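Mengate open day – did anyone else get along?
Forum: Robotics and Automation > Shows, visits and demos

fludgate462
Went to the Mengate open day in June. Nineteen of us in the afternoon group. First stop was the Brustero packing line, which I thought was the best of the day, then through to the small benches at the back with the two-arm cells. Worth the drive if you do any light assembly work.

tin_wallaby
I was in the morning group. The packing line was down for most of our slot so we got a long talk instead. Agree on the benches. You could stand close and ask anything you liked.

nikolaidis_fan
Have to disagree about the packing line. It's the same gear they showed last year with new guarding. The two-arm stuff is slow but at least it's a hard problem. Thin, floppy things are a pain for any gripper.

fludgate462
Fair enough, but I've got 12 people on a packing floor and that's what I went to see. Slow is no good to me at any price.

tin_wallaby
Did they say what a cell costs? Our guide wouldn't give a number.

fludgate462
No number for us either. He said to email the office.

oldgreaser193
Couldn't make it this year. Has anybody got photos of the two-arm bench? I'm building something similar in the garage and want to see how they run the cables.

nikolaidis_fan
A few here. The cable run shows up best in the one of the whole cell – note how much slack they leave at the grippers.

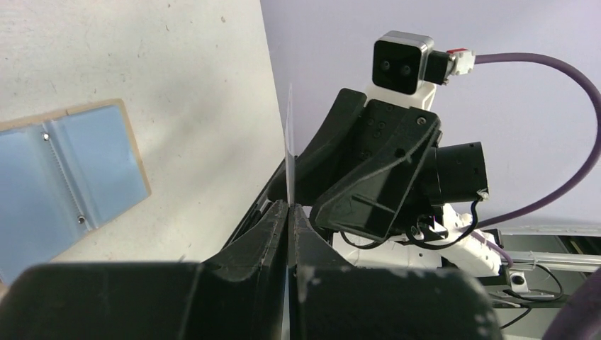
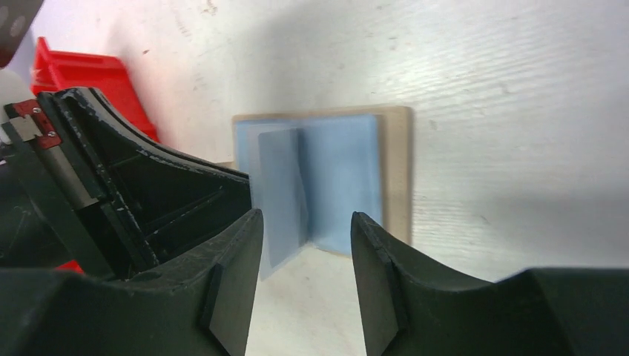
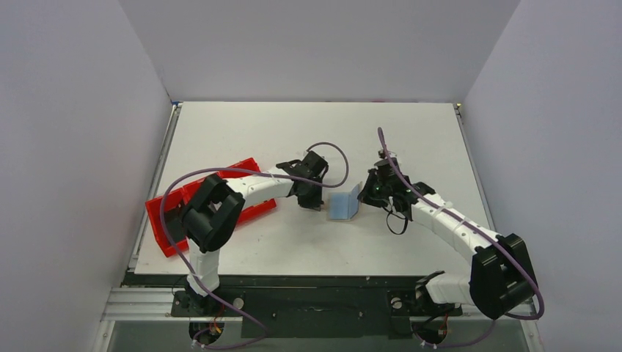
Two-arm bench at Mengate with the light blue folding piece, both arms in the last one.

oldgreaser193
Thanks, just what I was after. My loops are far too short. Will redo them before I go any further.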